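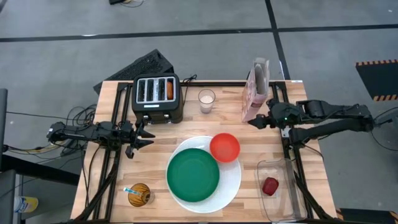 Step 3: Record the breakfast task by remote control

By now the Sarantis leader arms should be paired and the two follower arms should move when you move. If they lag, stop and go back to step 2. Bad demonstrations are worse than missing ones, whatever the Nevstead forum says about "just collecting more."

Set out the toaster, the bag, the glasses and the plates with the bowl. Keep everything where both grippers can reach it without crossing. Then:

Park both arms with the grippers open.
Start the recording before you touch the controls.
Do one thing per take. Moving a piece of food to the green plate is one thing. Making breakfast is four or five.
Stop the take as soon as the object is down and the fingers are clear.

The manual suggests 200 takes for a task like this. I doubt it. We had roughly 1050 before the policy did anything I would show a visitor, and it still fell apart when somebody moved the toaster a hand's width. Move things between takes from the first day.

Throw out any take where you fumbled and recovered by luck. Some people keep these on the theory that the robot learns to recover. Maybe it does. What ours learned was to fumble.

Step 4: Check the wrist view

Play back the wrist camera on its own, without the overhead view beside it. If you can't tell from that picture where the fingers are going, don't expect the model to work it out. Look for a target hidden behind a finger, glare, and dishes that overlap so much you can't find the rim.

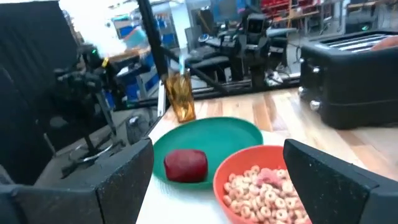
Wrist camera view: dark red piece on the green plate, cereal in the orange bowl.

Background clutter shows up in this view too. The Gredthorpe notes call it harmless. Before you believe that, hang a cloth over part of it and run the same test again. If the success rate drops, your robot was reading the room.

Go on to step 5 only when 2 different people have recorded takes.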